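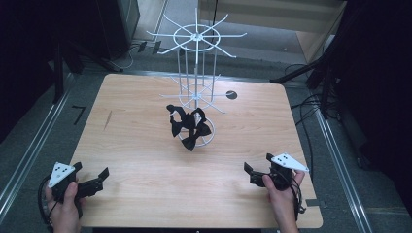
Two black bow ties on the white wire display rack.

Valler Room Air Cleaner, Model 46
By Nouri, supplied and serviced by Tomside Clinic Supplies
Page updated 2020-07-25

We've had more calls about air cleaners since March than in all the years before it, and we've loved talking to every one of you (even the gentleman who rang three times in a morning and then bought the one he'd asked about first!). The Valler is the model we end up recommending to most small practices, so it seemed time it had a proper page of its own, with all the things we'd normally tell you over the phone.

It's a floor-standing unit with a HEPA filter, made for rooms up to 22 square metres with an ordinary ceiling. That covers most consulting rooms, a smallish waiting area, or the staff room where everybody eats lunch with the door shut. If your room is larger, please have a look at the Hakell, its bigger sibling, or run two Vallers at opposite ends. Two quieter machines are often nicer to sit beside than one large one going flat out.

Please do keep on with your masks, your handwashing and your distancing, and open a window whenever the weather lets you. An air cleaner is a help alongside those things and we'd never sell it to you as a replacement for them.

What's in the carton
Valler unit with castors fitted
One HEPA filter, already installed (take the plastic bag off it first, please)
One washable pre-filter
Power lead, Australian plug
Printed guide and a filter date sticker

Living with it
Noise on the middle setting is 46 decibels, and that's where the model number comes from. Most people can chat over it quite happily. The night setting is softer again, and the top setting is one you'll want for an empty room between appointments. The pre-filter should be vacuumed once a fortnight, and the main filter is good for 900 hours on the top setting, or a good deal longer on the lower ones. The light on the lid turns amber when it's time. 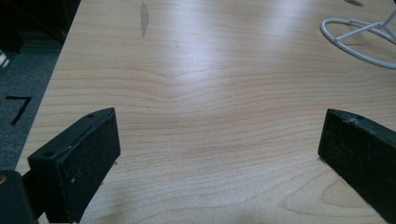 The Valler's control panel and amber light are on top of the lid, under a smooth clear cover, and we get a fair few questions about placement because of it. Give the unit a hand's width from the wall and keep curtains off the intake. Then think about your lighting. You know how a blond timber tabletop can catch the light until the grain all but disappears under the glare? The cover will do the same beneath a bright ceiling fitting, and the amber light gets lost in it. Rolling the unit along a little is usually all it takes.

Cleaning the outside
A soft cloth and a mild detergent, with the power off at the wall. Disinfectant wipes are fine on the body, but go gently on the clear cover, as the stronger ones can turn it cloudy in time. Never spray anything into the grille.

Filters and servicing
Replacement HEPA filters are $39 each and we keep them on the shelf here. Put the old one straight into a bag, tie it, and wash your hands afterwards.

Not sure whether your room will suit? Send the length, width and ceiling height to Golnar Amini on our clinic desk, and mention any doors that stay open. She'll write back with a suggestion, and there's no obligation to buy.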